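Status: draft for the April purchase round. Edit in place, keep the line items in order.

# Hand and consumables budget, Funley cell

This file covers what we need to buy to keep the two-arm cell running through the next budget period. It does not cover the arms themselves, which are on the Honau lease until it runs out. Prices are kept in `quotes/` and are not repeated here.

## Contents

- `items.csv` - one row per part, with supplier and lead time
- `hours.csv` - logged run time per hand
- `quotes/` - PDF quotes from Dvořáček and Edell

## Basis for the estimate

`hours.csv` holds 1,416 hours of run time, both sides combined. Wear parts are planned from those hours and not from calendar time, as the cell sits idle for long stretches between projects. Rows before the controller swap have no fault codes. Leave them in; the hours are still valid.

## Line items

### 1. Fingertip pads

Budget a full set per hand every 400 hours. Pads are ordered in packs of 12. Dvořáček and Edell both list a pad that fits, but the mounting depth differs, so do not mix suppliers on one hand. Unused packs go back to the parts cabinet with the date opened written on the lid.

### 2. Fabric covers

The cover goes over the wrist and the back of the hand and stops short of the knuckles, leaving the metal finger segments and rubber pads bare. The cuff bunches at the base of the thumb. When comparing quotes, check the cuff length as well as the hand size - a longer cuff costs more and we do not need it.

Covers are a consumable. Do not enter them as equipment, or the request goes to the wrong approver.

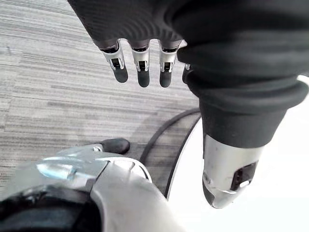 ### 3. Cables

Order one spare per arm, same length as fitted. Lead time at Edell is 90 days, the longest of any item in the file, so this line goes out first even if the rest is still under review.

### 4. Spare hand

One complete hand, held on the shelf. This is the largest single cost and the one most likely to be cut. If it is cut, move the repair allowance from optional to required and note the expected downtime in `items.csv`.

Open point: Dvořáček quotes the hand with the thumb assembly as a separate line. Edell includes it. Compare totals only.

## Not included

- Flooring and other room costs
- Software licenses
- Training time for new operators

## Known gaps

- `lead_time` is blank for rows still waiting on a written quote. Blank does not mean in stock.
- Shipping is entered once per order, so per-part cost cannot be read directly from the table.
- The repair allowance is an estimate carried over from the last round.

## Contacts

Quotes and supplier questions: Vlasta Polák. Run hours and wear data: Svetozár Tichý. Changes to quantities need a sign-off from both before the file is sent to purchasing.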